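Buvarix FAQ

I get the same handful of messages about Buvarix every week, so I finally wrote my answers down. Last edited 13/10/2024.

What does Buvarix do?

It takes the recordings from a pair of hand-held grippers and works out where each gripper was, how open the fingers were, and when a grasp began. You get one clean trajectory per hand, ready for whatever policy you're training. I started it at Flandwood as a weekend script and, well, it got bigger.

Do I need the cube markers?

For two-handed stuff, yes please! The tracker looks for the black-and-white squares on each cube, and with both hands on one rigid thing, like a closed laptop, it can also check the two poses against each other. If the distance between hands drifts during a lift, you'll get a warning in the log.

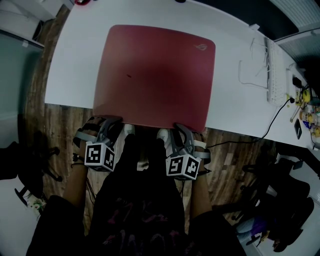
Which version of Python?

Whatever Nader is on, since I build against it. Don't mix the two installs, I've lost entire evenings to that.

Can it handle cloth?

Sort of. The hand poses are fine, but there's no cloth model in there, so turn the rigid check off (rigid_pair: false) or you'll drown in warnings. Grasp detection goes by finger width, and one pinched layer of fabric barely changes it. I set the threshold to 40 for clothes and leave it at 119 for everything else. Dark garments are the hardest for the Brunet segmenter. A zipper helps a lot, it gives the segmenter a line to hang on to.

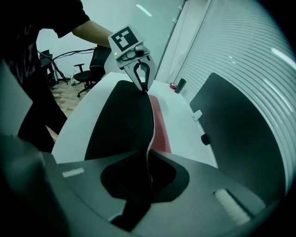
Why does my export stop at 1000 steps?

That's the default cap. Set max_steps to 0 and it goes away.

What's error 406?

The two clocks don't agree. Run the sync command again before you email me :)

When's the next release?

November, if the planner export behaves.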